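DRAW 3502 Tone and Surface
Gralbridge evening program, handout for session 2
Room 227, Leinonen building, doors open 6:30

Carrying on from value scales. If you missed it, get the scale sheet from the tray by the sink and do it before next time. Nine steps, pencil only, no smudging with your finger. Grease from skin gets in the paper and you can't lift it out after.

Tonight: white things on white. Everybody's least favorite but it's most of the grade in August so pay attention.

1. Local color vs. value

Local color = what color the thing is if you ask a kid. White egg, white plate, white wall.
Value = how light or dark it is from where you sit, right now, in this light.
These don't match up much. A white egg in shade can be darker than a gray cloth under a lamp. Squint. Squinting kills detail and leaves you with the big shapes.

Bare paper is saved for the brightest spot only. If you leave the whole plate as bare paper you have nowhere to go for the highlight. So tone the whole sheet first, light even layer, 2H, side of the lead. Then lift out with the kneaded eraser.

2. Cast shadow, form shadow

Form shadow: on the object, side turned away from light. Edge is gradual on round things, sharp on boxes.
Cast shadow: thrown onto something else. Usually sharper near the object, softer the farther it gets. Big light source (overcast window, softbox) = soft all over. Small source (bare bulb, sun) = hard.
Overlapping shadows from two lamps: where they overlap is darkest. People forget this and draw both the same.
Core shadow: darkest band on a round form, NOT at the outer edge. Reflected light sits past it. Keep reflected light darker than you think.
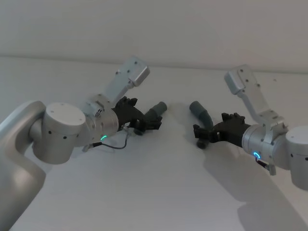
Fig. 1. Soft gray cast shadows on a matte white surface.

Shadow color, for those working in pastel: don't reach for black. Cool gray or a thin blue if the light is warm, warmer gray if the light is cool. Try both on a scrap. The Cestidero gray set in the supply closet is fine for this, the big box, the small one is missing the mid grays.

3. Edges

Hard, soft, lost. Three kinds is enough for this course.
Lost edge = two areas the same value so the line goes away. Let it go. Do not outline it to be safe. Outlining is the single biggest problem I saw in the first set of drawings, roughly half the class.
Test: cover the drawing with tracing paper, mark only the edges you can see from across the room. Compare to the setup.

Backgrounds count. Where a wall meets a table is an edge like any other, usually soft, and it is almost never dead level from your seat. Hold the pencil out at arms length, check the tilt, put it down lightly. Check it again after you've drawn in the objects becuase you will have moved your head.
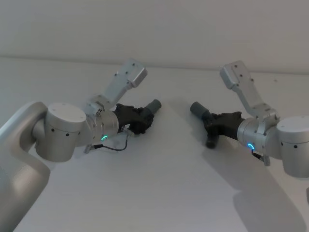
Fig. 2. Pale wall and white table; the horizon edge slopes slightly down to the right.

Where to put that line: not halfway up the page. High gives you lots of table and a feeling of looking down. Low gives you wall, objects look bigger. Do thumbnails, matchbox size, five minutes, before you touch the good paper.

Steep tilt on the line makes the whole table feel like it's sliding. Sometimes you want that. If you do, commit, a line that's a little bit off just reads as a mistake.

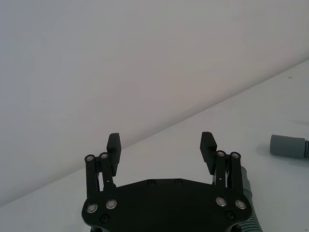
4. Shiny stuff next to matte stuff

Matte surface: values change slowly, highlight is wide and weak.
Polished metal: values jump. Near black right beside near white, then gray, no blending between. Draw the shapes of the reflections like puzzle pieces and it'll look like metal by itself.
Glossy black: mostly one dark, few small lights. Keep the lights small.
Glass: draw what's behind it, shifted. Then two or three highlights. Stop there.

Order of work
- thumbnails
- tone the sheet
- big shapes, squinting
- cast shadows
- edges, lose some
- darkest darks
- lift highlights last

Homework
One egg, one folded napkin, white plate. One lamp, overhead light off. Draw it twice, lamp left then lamp right. Half sheet each. Write the lamp distance on the back.
Also read the Surkum packet, first section, skip the part on oil glazes.

Grading for this piece, out of 100: value range 40, edges 30, composition 20, presentation 10. Late is minus 10 unless you emailed me first.

Bring next time: charcoal (vine, not compressed), kneaded eraser, drawing bord, old shirt. Fixative gets sprayed outside only, by the loading door.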